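Washing a Bottle, and What Machines Can and Cannot Yet Do

Readers of this site have asked on several occasions for a plain statement of my position on household robots. I have put off answering, in part because the field moves quickly and in part because most of what is published on the subject concerns laundry, on which I have little to add. The chore I wish to consider is a smaller one: the washing of a metal drinking bottle by hand.

For 13 years I wrote work instructions for the packing line at Hindent. The task there was to break a job into steps that a new employee, or a machine, could follow without further help. I retain the habit. In May I applied it to the kitchen sink, and the list for one bottle came to 17 steps. My colleague Wanting Liang reviewed the list and returned it with seven further steps that I had overlooked, most of them concerning the lid.

The difficulty begins with the brush. A brush with a soft head does not have one shape. It bends against the neck of the bottle, spreads again once inside, and pushes back by an amount that depends on how much water it holds. A person adjusts to this without thought. A machine must either measure it or be built so that it does not matter.

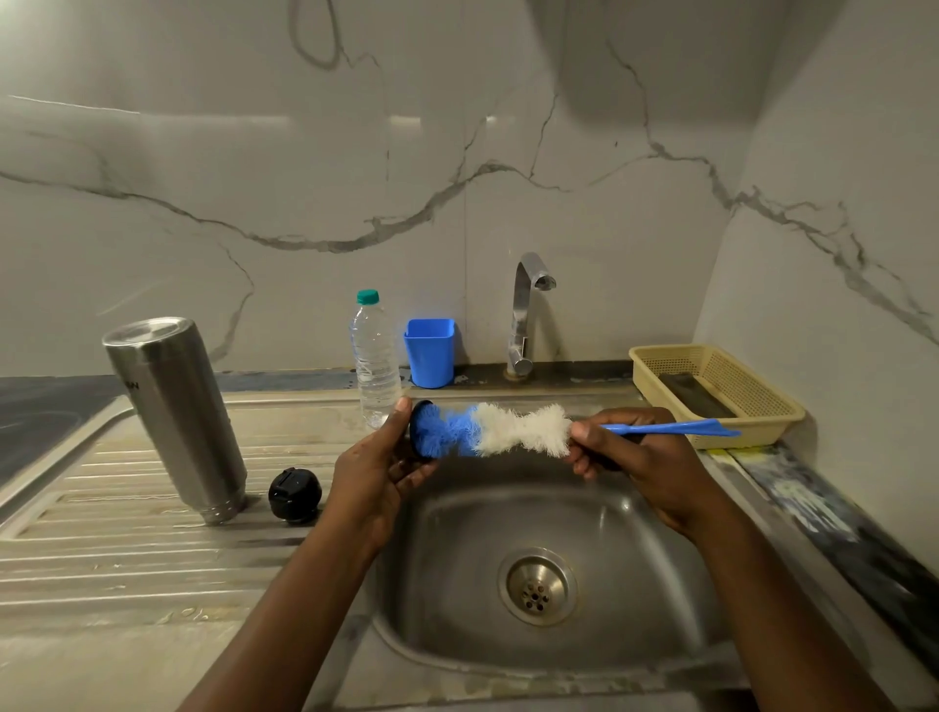
Industry has generally chosen the second course. At the Groscombe plant, where I was permitted an afternoon's visit, bottles are cleaned at a rate of 1,060 per hour, and no brush is used at any stage. Each bottle is held upside down over a fixed nozzle. All bottles on the line are of one height and one neck width, and a change of size requires a stop for new fittings. The arrangement is sound, and I would not call it a solution to the household problem. It removes the problem before the machine meets it.

A kitchen permits no such arrangement. The bottles differ, the lids differ from the bottles, and the rack may be on the right of the sink in one home and on the left in the next. Polished steel is also hard for a camera to read — it shows the room in place of its own surface — and clear plastic and running water are hardly easier. I have seen the Wasura arm handle ceramic mugs very well in a demonstration. The same arm, given a steel cup, closed its fingers a short distance to one side of it, waited, and tried again. It picked the cup up on the fourth attempt. The staff were open about this, which I appreciated.

There remains the matter of the two hands. Rinsing a bottle under the tap calls for a grip that is firm enough to hold a slippery cylinder and loose enough to let it turn. The free hand must keep out of the way, yet be ready to steady whatever begins to roll. In written instructions this becomes the phrase "support as needed," which I have used many times and which no machine of my acquaintance can carry out.

My present view is that a home machine will wash a known bottle in a known sink fairly soon, and that a mixed collection in an ordinary sink will take a good deal longer. I would add that judging the result is a separate task. A person smells the bottle, looks into it against the light, and decides. I have not found this step in any product literature.
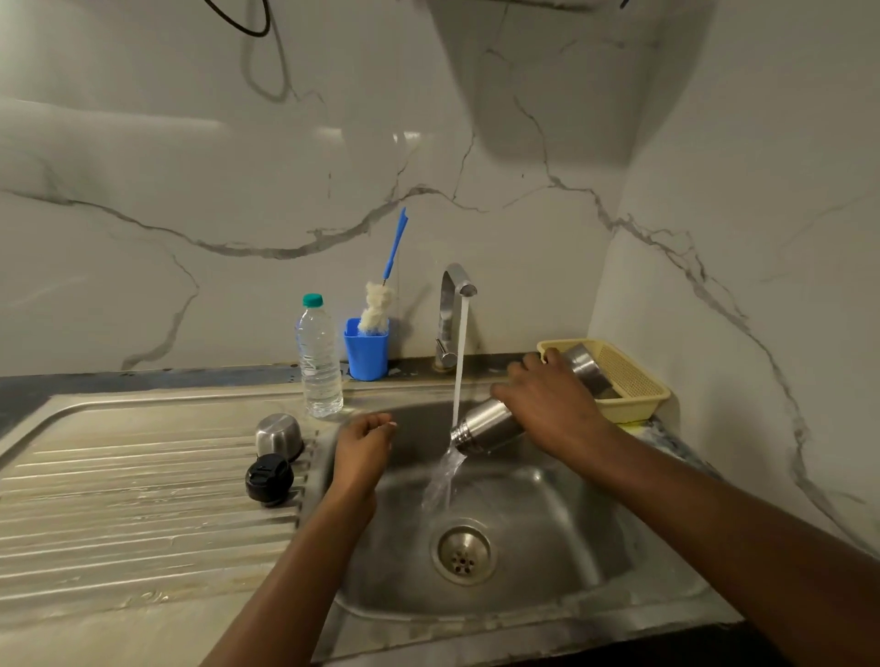

Lies Meijer has written to disagree. In her opinion I set the standard too high: a machine that did the job badly, but did it every night while the household slept, would still be worth having, and the one bottle in ten that came out poorly could simply go round again. She also considers that I have been unfair to dishwashers, which already deal with most of what she owns.

The first point is a fair one, and I have amended my notes accordingly. As to the second, my own bottles carry a printed warning against the dishwasher, and I have so far obeyed it. A report on the Watkins trials will follow once I have permission to quote from them.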